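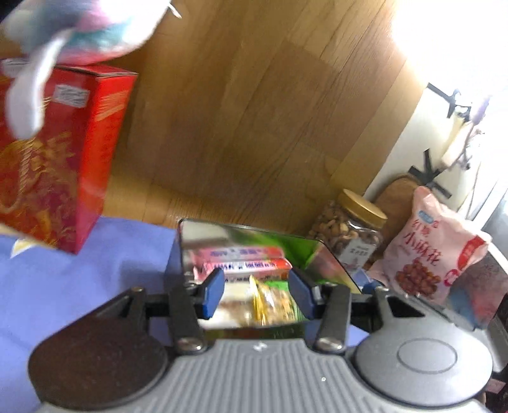
Is a shiny open snack bin worth having when a cereal box with the lid torn off does the same job? For most households the cereal box will do fine, but if your snacks live out where guests can see them, the shiny one earns its shelf space within a week or so.

I came to the Protora snack bin as a skeptic. My previous system was a drawer, and the drawer's system was that whatever you wanted had migrated to the back and been sat on by a can of chickpeas. Khanyisile Mnguni, who shares my kitchen and most of my opinions, bought the bin in Irkthorpe and put it down without discussion. That was 6 weeks ago. We have had several discussions since.

First, the good. It's a plain rectangle with a thin rim and no lid, so there is nothing to unclip, lose, or find in the dishwasher filter. Long, narrow boxes lie flat across the back and small packets go in front, where a hand can get at them. That sounds like a low bar until you remember the drawer. It's steady enough to stand on a cloth without sliding, and I've kept one under it ever since I noticed what the base was doing to the table.

The glossy inside is the selling point, and I have mixed feelings. The walls throw back whatever you put in, so one pink box against the rear looks a good deal like two. The bin therefore seems generously stocked right up to the evening you reach in for the second box and touch the wall. Themba Modise fell for this at our place and took it personally.

Gloss also means fingerprints. If you eat anything salty and go back for more (you will), the evidence is there on the rim the next morning. A dry cloth takes it off. A damp one moves it somewhere else. I have not tried the special polish, on the grounds that I refuse to own polish for a thing that holds crackers.

Then there's the open top. No lid means quick access, and quick access means I now eat roughly 2 snacks where I used to eat one. I can't really hold the manufacturer responsible, though I have tried. Anything already opened goes stale at the usual speed, so keep it to sealed packets or bring your own clips.

Would I get another? For the pantry, never - a shoebox is cheaper and keeps its mouth shut about how much is left. For the living room, sure. Khanyisile is already talking about a second one for tea bags, and the drawer has gone back to the chickpeas.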